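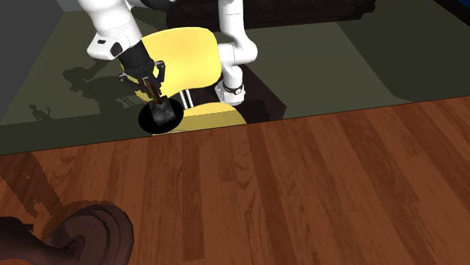
Looking for people who get their shots late (or put them off, or forget)

Hi! I'm Nayeli Esquivel, and I'm trying to find adults who are behind on a routine vaccine and would be willing to talk to me about it. I'm a public health nurse by training, and these days I run the interview side of a small study called Wirklow, out of the Londex clinic building on the second floor.

I'll say this up front because it's the first thing people ask me on the phone: I am not going to lecture you. I won't try to get you to roll up your sleeve at the end either. My own tetanus booster was four years overdue when I started this job, so I'm in no position to wag a finger at anybody. What I want to hear is how it goes in real life. Did you mean to do it and the pharmacy closed early? Did a bill scare you off? Did you have a rotten reaction one year and decide to skip the next? Maybe you never got a reminder, or you got nine of them and tuned them out. All of that is useful to me.

Who I'm looking for

You should be 18 or older and live within driving distance of the clinic (or be OK with a video call). You need to be behind on at least one of these: tetanus, shingles, hepatitis B, pneumonia, or a yearly shot you've skipped two years running. If you're not sure, call me and we'll figure it out together. Lots of folks have no idea where their records are, and that's fine, you don't need them.

I can't take people who work for Londex or who've been in another vaccine study in the past six months. Sorry! I don't make that rule but I do have to stick to it.

I'd especially love to hear from people who work nights, people who look after a parent or a grandkid, and anyone who has moved here from another state and lost track of things along the way. So far my sign-up sheet leans heavily toward retired teachers. They're wonderful to talk to, but I need more of a mix.

What you'd be doing

There are 2 conversations, a couple of months apart. The first one usually runs around 86 minutes if you're a talker and a good bit less if you aren't. The second is shorter, mostly me checking whether anything has changed and asking you to look over my notes in case I got you wrong. In between, you'd fill out a short paper diary whenever something health related comes up, like a doctor's visit or a reminder card in the mail. A line or two is plenty.

No needles, no blood, no weighing. I record the sound only, and your name gets taken off before anyone else on the team reads it.

What you get

A $40 gift card after each conversation, handed to you that same day or mailed if we talked by video. Parking in the Rajput garage next door is covered, just bring me the ticket. Kids can come along, there's a box of toys and I've done plenty of interviews over the noise of it. I also keep decent coffee.

You can quit whenever you like and you keep whatever gift cards you've already gotten. I won't call to ask why.

When

I'm booking first conversations now and I'd like to have them all finished by the end of February. Evenings are possible, so please ask if daytime is no good for you.

How to sign up

Call the clinic's front desk and ask for the Wirklow study, or leave a note for me there with your first name and a good time to call back. If you get voicemail, do leave a message, I listen to every one. Interviews can be in English or Spanish. If you need another language, tell me early and I'll see about an interpreter through Zulusard, who we've worked with before.

Posted 2025-10-07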